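Notebook, 1 May 2021: Driklow export and the plotting script

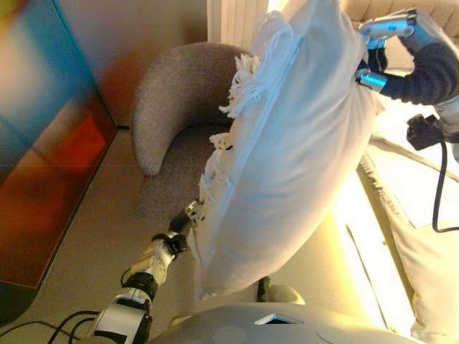

Filed under: R / graphics / odds and ends

Reran the Larkholm export with the new plotting script. The surface plot now opens in a browser and rotates without stalling, which the old one never did past 200 rows. Quang Vũ asked for static versions as well, so I added a flag for PDF.

Two columns still come in as text from Stata. Converted them by hand for now. Bình Cù has a cleaner import function from February, need to ask where it lives.

The legend overlaps the axis at 7 groups. Fine at 2. Moved it to the bottom and set the label size to 18.

Next: knit the Markdown report again with the fixed legend.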